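Living With Epilepsy After School: What Young Adults Told Us About Daily Routines
Student project report, Health and Community unit, August 2022
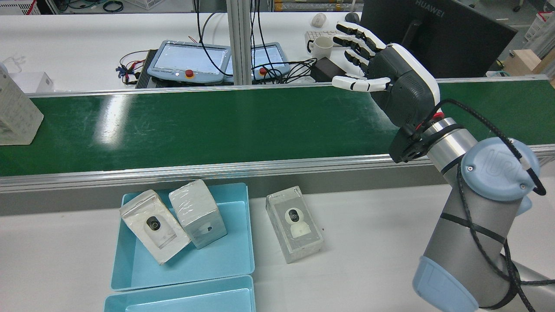 Robotic hand over a green conveyor belt

Background
Epilepsy is a condition in which a person has repeated seizures. It can begin at any age. Some people grow out of it, some control it well with medication, and others keep having seizures even after trying several medicines. Our project looked at people between 18 and 25, an age when many leave home, start work and take over their own appointments for the first time.

Method
We wrote a short survey and sent it through the student health service at Karabulut College and a support group in Hurnar. The survey opened in February and stayed open for four weeks. We received 204 replies. Seven people also agreed to a longer interview by phone. No names were recorded, and anyone could skip a question they did not want to answer.

Medication
Most people took their tablets twice a day. The evening dose was the one they missed most often, usually because of a late shift or a night out. Phone alarms helped, but several people said they turned the alarm off and then forgot anyway. A weekly pill box was mentioned more than any other aid. Two of the people interviewed used a reminder app called Domunon. One liked it and the other stopped using it when she changed phones.

Work and transport
Driving came up in every interview. Licence rules after a seizure meant some people could not drive for months, and in Hurnar the last bus leaves before most evening shifts finish. People in trades and hospitality found this hardest. One respondent had moved from kitchen work to an office job at Corero, a local supplier, and said the regular hours made his sleep better. Opinions were divided on telling an employer. Some told their manager at the interview, some waited until after probation, and a few had not told anyone at work.

Sleep and stress
Lack of sleep was the trigger named most often, followed by stress around exams. Many had cut back on alcohol. Flashing lights were mentioned by only a small group, although people said it was the first thing friends asked about.

Limits of the project
Our respondents chose to take part, so people who were unwell or not in touch with any service are probably missing. We did not check diagnoses. The survey was in English only, and the question on side effects was poorly worded, so we left those answers out.

Recommendations
The college should add seizure first aid to its orientation program and let students with epilepsy request morning or midday exam times. We would also like the Hurnar support group to offer an evening session for people who work during the day.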